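Penadik Bakery Opens Online Collection of Fasting Recipes for Home Cooks

QUIROGA, November – Penadik, the family bakery and cooking school, opens this month a free online collection of recipes for people who keep the fasts of the church year. The collection has 160 recipes without meat, eggs or dairy, and it is made for the forty days before Christmas, for Great Lent and for the ordinary fasting days of the week.

The recipes come from the kitchens of families in the parishes near Quiroga. During the past two years the bakery received 1056 handwritten and typed recipes. Many of them were the same soup with another name, and many had no measures at all, only "flour as much as it takes." The school cooked the most promising ones again and wrote down the quantities in cups and in grams.

"My grandmother cooked lentils in a different way for each week of the fast, and she never wrote one word of it," said Karla Villaseñor, who leads the cooking school at Penadik. "When I asked other families, I heard the same story many times. We wanted to put these dishes on paper while there is still someone who can correct us."

The collection is divided by the kind of fast and by the time needed. A reader can look for dishes cooked with oil or without oil, for days when fish is allowed, or for meals that are ready in less than half an hour. Breads have their own section, and it is the largest one. It includes a flat bread with olives, a potato bread that stays soft for three days, and the sweet tahini rolls which the bakery sells on Wednesday mornings.
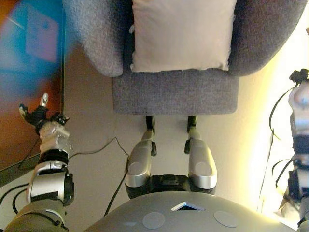 Gray armchair with white pillow.

Each recipe page can be printed on one sheet in large letters. The school asked for this after older readers said that they do not want to carry a telephone to the stove. Short notes explain which beans must be soaked in the evening, and what can be used in place of ingredients that are hard to find in a small town.

The website was built by Zillico, a design office that also prepared the printed booklet. The first printing of the booklet is 500 copies. Of these, 200 will be given without cost to parishes which ask for them before the beginning of the Nativity fast, and the others will be sold at the bakery counter. The booklet contains a smaller selection, mostly soups, breads and dishes for Christmas Eve.

Penadik will also hold four evening classes for beginners in the hall Meltalell, next to the bakery. The classes start at 6:30 p.m. and cover bread dough, bean soups, stuffed vegetables and sweets without butter. Participants should bring an apron and a container with a lid. Children older than ten are welcome together with an adult.

"Some people think a fasting table is a sad table," Villaseñor said. "I understand it, I also ate a lot of plain rice when I was a student. But a good onion, cooked slowly – this already changes the supper."

Readers can continue to send family recipes to the bakery by mail or leave them at the counter. The school asks for the name of the cook, the town where the dish was made and, if possible, the day of the year when it was served. New recipes will be added to the collection before Great Lent.

About Penadik
Penadik is a bakery and cooking school in Quiroga. It bakes bread six days a week and offers classes for adults and families.

Press contact
Karla Villaseñor, Penadik Cooking School, Quiroga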